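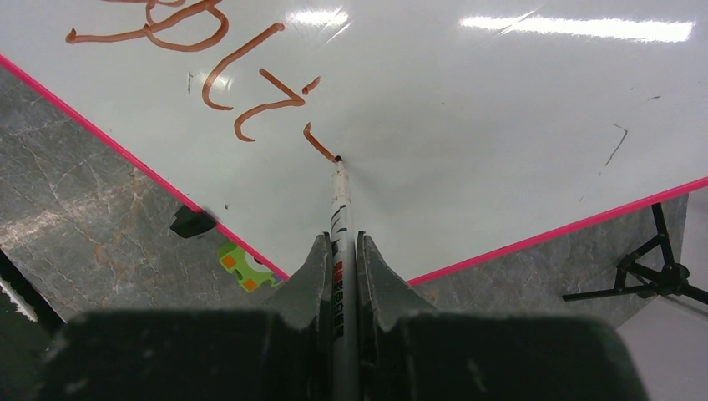
Zübeyde Başaran wrote under the last post to ask why anyone would teach a robot to write when it can't hold the pen straight, and whether I'd considered fixing the grip before worrying about the spelling.

Fair. I had considered it, in the way one considers the gutters. So this week was a maintenance week for the Plidemar cell, and these are my notes, mostly so that I don't have to work it all out again in September.

The short version of the problem: handwriting is a cruel test. A gripper that is a little bit off can still pick up blocks all day and look like a genius. Give it a marker and every bit of slop between the shoulder and the tip gets written out in orange for visitors to admire. My curves had hooks in them. My straight lines had opinions.

I began with the fingers. On this cell they close on the barrel from both sides, and a marker barrel is smooth, round and delighted to rotate. I'd been closing too gently for fear of cracking the plastic. I raised the closing force by 3 steps in the Tondismont control panel, which is the sort of interface where you type a number, press Apply, and then look for a second Apply. I also wiped the inside faces of the fingers, which had picked up a fine grey film from somewhere. Probably me.
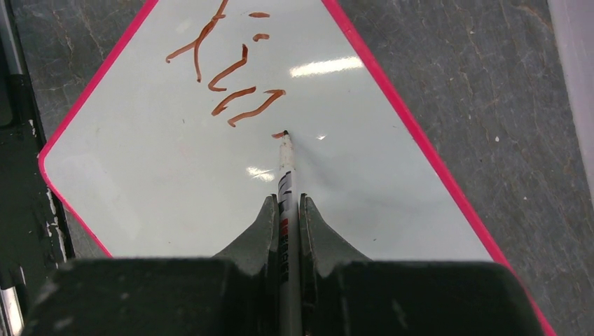 Pressure was the next headache. The old script treated the board as a flat plane at one fixed height, a lovely idea if you own a flat plane. My bench has a dip towards the back, so the pen would skate at one end of a word and dig in at the other. I've switched to touching off at the corners before each session and letting the script work out the tilt. It takes 40 seconds and I resent all of them, but the strokes are a more even weight now.

They are still wobbly. I'd put most of what's left down to backlash at the base, where the pinion meets the rack. There's a grub screw for the mesh, reachable only by a person with very small hands and a grudge against their own knuckles. A quarter turn tightened things up nicely. A second quarter turn made a noise like a coffee grinder, so I took that one back out and we'll say no more about it.

While I was down there I brushed out the rack teeth, checked the board connectors and re-routed the cable on the right arm. It wants a generous loop at the wrist. Too short and it tugs the hand at full reach, and you spend an afternoon tuning a motor that was only ever being pulled on by its own wiring. (Ask me which afternoon.)
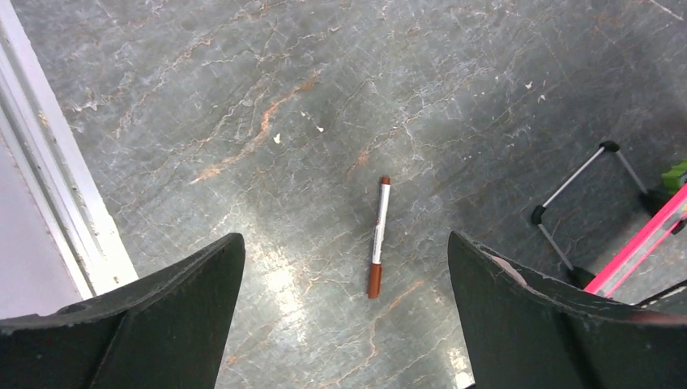 Then there's the pick-up. I used to hand the pen to the gripper myself, like a nurse with a scalpel, and that hid a good deal of trouble. If the fingers close with the barrel at a slant, the tip comes down somewhere other than where the software believes it is, and the whole word shuffles sideways. The wrist camera needed recalibrating before the approach was worth anything. I did it twice, having saved the first lot of numbers over the top of the backup. Job 842 in the log is simply labelled "oh no."

I've also started keeping the spare markers capped and stored tip down, on the advice of the Orlandini forum, where people discuss felt tips with a seriousness I'd once have found alarming. I now have a preferred brand of wiping cloth.

After all that I ran the word list again and left the arms to it.

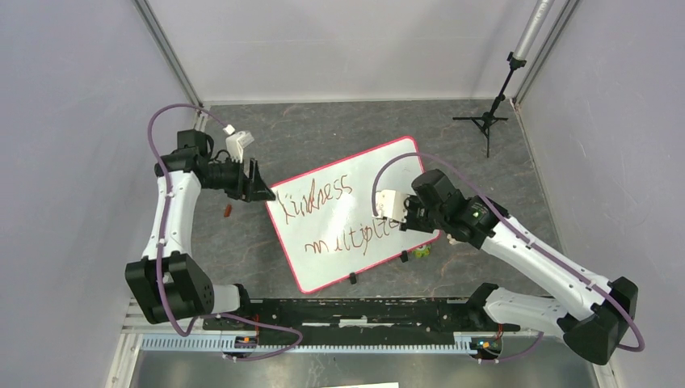
*"Kindness", with a few extra strokes at the front, and "multiple" under the right gripper.*

The K is a mess, I know. Going over a letter again is the one habit I haven't been able to tune out, and I suspect the fault is in the stroke file and has nothing to do with the hardware. That's the next job, along with the left arm, whose wrist bearing feels a touch gritty when I turn it by hand with the power off. Tunetti lists the replacement as 2 weeks away, so I'll do the stroke file first and pretend I planned it in that order.

Zübeyde, the grip is fixed. The spelling was always fine.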